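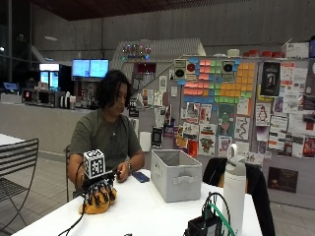
Glove station at the long white table, café end. Right hand in the glove, marker cube on top, fabric bin in the middle of the table.

Notebook, hand demos, January

Moved the whole glove setup down to the café for this round. I've wanted to do this for ages! Upstairs we only ever record against the same blank wall, and every policy we train gets very comfortable with that blank wall and then goes to pieces as soon as a chair shows up behind the table. Down here we have chairs, the coffee counter, the bulletin wall with all its flyers and the sticky-note mosaic. Plenty for the vision side to chew on.

Task is still Slanina (the bin task). Reach, take the bin by its cut-out handle, turn it so the handle faces the wearer, let go, hand back to the table. Right hand only. Left hand stays parked near the table edge so it doesn't wander into the grasp.

Setup as used:
Glove: the yellow one, size M, finger linkages zeroed flat on the tabletop before each block
Cube: on the back-of-hand plate, screws checked with the short driver
Cable: off the back of the glove and down the left side of the table
Logging: Odska build 326, fixed camera plus glove stream

Block one was messy. The cube pose kept flipping whenever the wrist rolled past a certain point, and I spent far too long blaming the ceiling light. It was the exposure. I had left it on auto and the lit display case was dragging everything around. Locked it at the value from last month and the flips dropped to almost none. WRITE THE EXPOSURE ON THE TAPE ON THE CAMERA MOUNT. I have now lost time to this twice.

Block two was lovely. 54 demos kept, and the finger curves lie on top of each other so nicely that I called Mahnaz over to look at the plot. You can see the thumb arrive a little before the index every single time, which the teleop data never had. With the joystick rig the fingers all close together like a clamp, and the robot learned to close like a clamp, and then it pinched the fabric flat and missed the handle. I'm really hopeful about this.

Mahnaz Fallahi pointed out that the bin is soft, so the handle sags differently depending on how it was last put down. We had been fluffing it back into shape between demos without thinking about it. From block three on we leave it however it lands. Success for the human is still easy, but the approach angles spread out a lot more, and I think that's the spread we were missing.

Also tried her idea of leaving the tabletop lived in: phone, water bottle, whatever is there. No fixed positions. Retargeting doesn't care, and the image side ought to learn that the bottle isn't the bin (it grabbed for one on the Nistetti arm in the fall, with great confidence).

Frame 965 in the last file of block two has a gap in the glove stream. Looks like a cable tug, the timestamps jump and come back clean. I trimmed that demo instead of patching it. If it shows up again we should clip the cable to the table leg.

Retargeting to the Adaver hand ran over the coffee break with the old finger-length table. Middle finger overshoots, everything else looks right. Needs new numbers from this glove, the table is from the size L.

To do
Measure M linkages, redo the finger table
Tape label for exposure!!
32 more demos with the bin started at the far end of the table
Left-handed set, once the other glove is back from having its thumb joint glued
Ask Mahnaz for her trimming script, mine drops the last few frames

First replay on the arm is tomorrow after lunch, slow speed, empty bin.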